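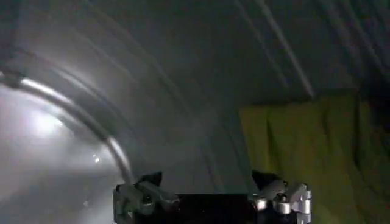
Laundry day, March, half past seven in the morning

Up before the kettle and off to do the washing, which has been sitting in its bag so long it has started to look like a lodger. Ott Zariņš says a grown adult ought to manage a load every week. Ott also irons his tea towels, so I take his advice in small doses.

I put 255 in coins in my coat pocket and walked lopsided all the way down Skoryk. Agnese Navickas had told me the cycle cost 100. I now think Agnese last washed something several winters ago.

I like washing machines with their doors open. They look as if they are waiting for you to say something clever. I said nothing clever. I went through my pockets instead and found a bus ticket, a peppermint and the shopping list I accused Austra of losing. I shall not be raising the matter with her.
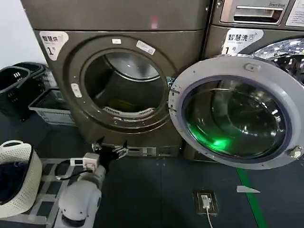 Dryer number one on the left, washer number one with its door wide open.

The labels are in Chinese, and mine stretches to ordering noodles, so I go by the number ones and a general air of confidence. I do admire the shine inside the washer, all little diamonds. My saucepans have never looked like that — not even in the shop.

There was something small and yellow-green lying at the bottom of the dryer. Not mine. I own nothing that cheerful.
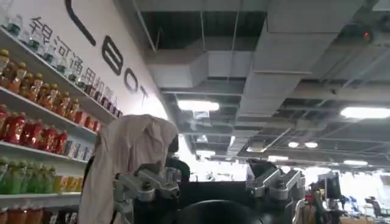 Ülle Org

Then the drinks, in their rows. Water, amber tea, red, green — I stood there longer than I do over most decisions in life, my rent included. I fancied the green and have no idea what it tastes of. Settled on tea, as I always do, and felt I had been through something.

Must buy pegs. Must ring Austra about the list, or possibly eat it.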